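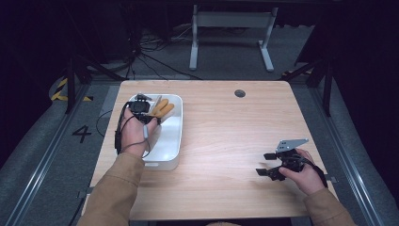
Station Four is at the back of the Litstead returns building, past the tape machine and the pallet wrap. Fionnuala Duggan has worked the returns side for most of her time with the company, and since May she has spent half of each shift there with a gripper in either hand.

Litstead handles returned household goods and toys for online shops. Items arrive mixed, and someone has to take each one out of its bin, look at it and decide where it goes. The company is bringing in two-armed machines to do part of the picking. The machines learn from recordings of people doing the same work with hand-held grippers, and Duggan is one of the people being recorded.

"You put your hands through the straps and then you do what you did before, only slower," she said. "The first week I kept wanting to use my fingers. You forget how much you do with your thumb."

A recorded run can be as short as moving one thing from a bin to the table. Soft things are easier to grip than she expected and harder to put down neatly. Thin things are the worst. "Anything like a stick, you come at it from the wrong side and it rolls, and then you have to decide if you carry on or start over. They told us to carry on. They want the misses too."

By the end of her second month the station had logged 2,464 runs. Of those, 567 were set aside, mostly for cables catching or for hands moving too fast.

Harish Tomar manages the floor and was the one who asked for people to do the recording. He got fewer names than he wanted. "People asked me straight out if they were training their own replacement," he said. "I told them the picking jobs would get fewer. I wasn't going to say anything else, they'd have seen through it."

What Litstead has agreed to, in writing, is that no one on the present returns team will be let go before the machines have run for a full year. Pickers who move to recording or to checking keep their grade and get a small hourly supplement. Tomar would have liked the supplement to be higher. He also said the agreement covers permanent staff only, and that agency hours on the returns side have already been cut back.

Prasert Noiphan came in through an agency and was taken on permanently last winter. He checks what the first machine has sorted. On a good shift it gets through 1,209 items, and he looks at the ones it has flagged as unsure. "It's less walking," he said. "My knees are better. But I used to talk to four people in a morning and now I talk to one, if he's not on break."

He misses the variety as well. The machine takes the ordinary things and leaves him the broken, the leaking and the badly packed. "Every single one is a problem. Before, you had easy ones in between, so you could rest your head a bit."

Tomar has heard this from others and has started rotating the checkers every two hours. Noiphan thinks every hour would be better. They have not settled it.

Duggan's complaints are more practical. The grippers are heavy by the end of a session, and she wants a proper stand to rest them on between runs. Sessions are now capped at 40 minutes with a break after each, something she asked for when her wrists began to ache. She is right-handed, and her left tires first.

She has watched the machine work from her own recordings. "I knew it was mine. I go in a bit high and then drop down, I've always done that, and there it was doing it. I didn't know what to think. My daughter said I should ask for royalties."

Has she asked? "I asked for the stand."

A second machine is due before the end of the year, at the end of the line where the smaller toys come through. Duggan has been offered a place setting up its tasks, choosing what goes in the bins and in what order. It would mean fewer hours in the straps and some training at the company's other building in Mullach. She has until the end of the month to decide.

"I'll probably take it," she said. "I want to see the rota first."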